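The Trial Period

My mother-in-law signed for the Goso while I was out buying milk, so by the time I got home it was already ours. Shirley Pickering has never in her life refused a parcel. She'd refused me for two years, mind you, right up until the wedding and a bit beyond it, but a man with a clipboard and a sack barrow could have handed her a live goat.

"It's on approval," she said. "Forty-five days. If we don't like it they come and fetch it."

"Who are they?"

"Zakden." She looked at the paperwork. "Or Citimari. One of them makes it and the other one sends you the bill."

I should explain that I write reviews for a living, if you can call it a living. Kettles, mostly. I've done air fryers, a heated blanket, and a bread bin with a clock in it that I still think about. But nobody had asked me to review a household robot, and when I rang my editor, Barry Cropper (of Cropper Home & Kitchen, seven thousand subscribers and falling), he was so excited he dropped the phone in his soup.

"Everything," he said when he came back on. "I want everything. Does it do windows? Does it do pets?"

"We haven't got pets."

"Borrow one!"

So that was me told.

The deal was that you got the robot and you also got a person, who came with it for the first part of the trial and drove it until it knew its way about your house. Ours was called Prasetyo Kusuma. He was very polite, he took his shoes off at the door, and Shirley fell for him at once. By his second visit he was getting the good biscuits. I have been in this family for eleven years and I get the ones with the broken corners.

We started in the kitchen. It put a mug on the draining board, very slowly, with Shirley holding her breath beside me as if it were landing a plane. Then it put another one next to it. It took 15 minutes to do what I'd have done in one, but I'll say this - it put them the right way up, and I have it from my wife that I never do. I wrote that down in my notebook and then crossed it out.

The noise was less than I'd feared. I'd been expecting a sort of dentist's whine and what we got was more like somebody shuffling cards in the next room. The instruction book was worse. It ran to 70 pages, and whoever put it into English had a great fondness for the word "kindly". Kindly do not sit upon the unit. Kindly wait for the greeting. I waited for the greeting for most of one morning before Prasetyo mentioned that you had to switch it on in the settings.

Dennis Dunmore from across the road came over to have a look, as Dennis does, and stood in our hall with his arms folded.

"What's it cost to run?"

I said I didn't know yet.

"What happens in a power cut?"

I said I supposed it stopped.

"There you are, then," said Dennis, and went home pleased.

Shirley didn't speak to him for a week. That surprised me, as she'd spent the first evening saying much the same things herself. But something had shifted. I'd come down in the mornings and find she'd dusted it. She told her sister on the phone that "we" were getting on well with the surfaces, and I honestly couldn't tell which of them she meant.
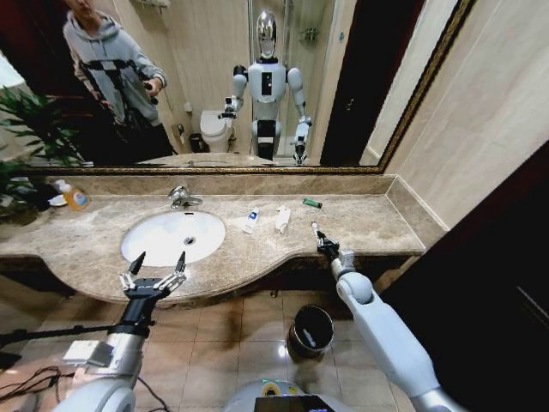

The bathroom was what I'd promised Barry for the big write-up, because anyone can make a machine look good in a kitchen. A bathroom is where you find out. There's less room to turn round, everything is small and slippery, and if it goes wrong it goes wrong next to water. Prasetyo stood behind with the controller strapped across his chest and his hood down his back, or up, I forget, and I kept well out of the way and scribbled. I'd asked Shirley to leave the counter as we'd normally have it, so there was the little tube with the blue cap lying by the sink, and the orange soap over by the plant, and that great gold-framed mirror of hers giving me the whole business a second time round. I thought the two hands were a clever touch, by the way. One has proper fingers, spread out like it's about to play the piano, and the other is just a pair of slim black pincers, and I gave it a full paragraph in the review on which I'd trust with my toothbrush. (The pincers. I can't defend it.)

Shirley called up the stairs to ask how he was doing.

"Prasetyo's fine," I shouted.

"I didn't mean Prasetyo."

I filed the piece that night. Four stars - I took one off for the speed and the instruction book, and put half of it back for the mugs, and then Barry rounded it down because we don't do halves. He cut the toothbrush paragraph as well. He said it made me sound lonely.

The form from Citimari came a few days later, asking if we wished to keep the unit or arrange collection, with a box for each. I left it on the hall table so we could talk about it properly over dinner, all of us, like grown-ups, with the figures in front of us.

When I came back from the shop it had gone. Shirley was at the sink, humming, washing up two mugs.

"I've posted that for you," she said, and passed the first one to her left without looking.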